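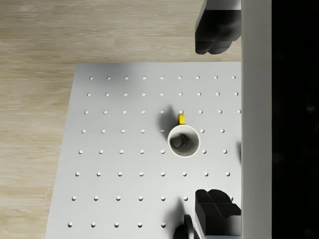
Moving a sourdough starter to a house with a colder kitchen

Posted by Prurnham_Pete, November 2023

We moved from Besden to Prurnham in September and my starter has not been right since. In the old flat it doubled within 6 hours of a feed. Now it takes closer to 12 and some days it hardly gets going at all. It smells a bit like nail varnish by the next morning.

I feed it once a day with equal weights of flour and tap water. The flour is the same strong white I have always bought. The jar sits on the worktop next to the bread bin, which is on an outside wall. The kitchen is stone-floored and we only have the heating on in the evenings.

My last two loaves were flat and had a gummy line along the bottom. Is the starter dying, or is it the water, or just the cold? I would prefer not to begin again as I have had this one a long time. I also don't want to buy a proving box if I can help it.

İlker Akbulut

It isn't dying. A starter that still rises, even slowly, is alive. What you describe is mostly temperature, with some underfeeding on top.

The nail varnish smell usually means it is hungry. It sounds odd for a cold starter to be hungry, but if your kitchen warms up in the evening it will be working through its food then and sitting with nothing until you feed it again. Try this for a week:

Keep only a spoonful of the old starter each time and throw away the rest, or put it in pancakes.
Feed that spoonful with 50 g flour and 50 g water. Swap a fifth of the white flour for wholemeal rye.
Use water that feels just warm on your wrist.
Put a rubber band round the jar at the level of the mix so that you can see what it is doing.

Then find it a better place to live. I am in Sevness and our kitchen is just as bad from October onwards. Mine goes in the oven with the door shut, the heat off and the light on. Check yours with a thermometer first, as some oven lights get the inside surprisingly warm. You are after 24 to 26 degrees. Put a note on the oven door as well. I once preheated mine with the jar in it and had to start again from a dried bit I had kept in the freezer.
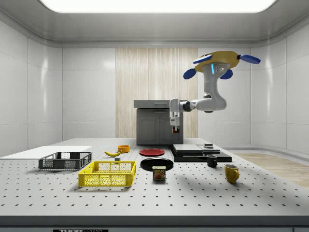

The gummy line is a separate matter, though it has the same cause. It normally comes from dough that has not fermented enough, or from cutting the loaf while it is still hot. In a cold room you can't go by the times in the recipe. If the book says four hours for the first rise, you might need seven or eight. Go by the dough: it should have grown by at least half, have a domed edge where it meets the bowl, and wobble when you shake it. I use a straight-sided tub for this — it is much easier to judge than a round bowl.

Don't bake with the starter until it has doubled after two feeds in a row. Until then, use a pinch of dried yeast in the dough if you need bread.

As for the water, I doubt it. If you want to rule it out, leave a jug standing overnight before you use it. That helps with ordinary chlorine but won't do much if your supplier uses chloramine, in which case try bottled for a few feeds and see if there is any change.

crumbs_and_all

Get it off the outside wall. Mine lives on top of the fridge in an old Hellwig cool box with a bottle of hot water next to it. Refill the bottle morning and night. Cost me nothing and it doubles fine.

Maureen T

I'd say it's the water. We had the same when we moved and I changed to filtered and it came back. Took a couple of weeks though, so it may have come back by itself. Rye flour is good as well, as he says above.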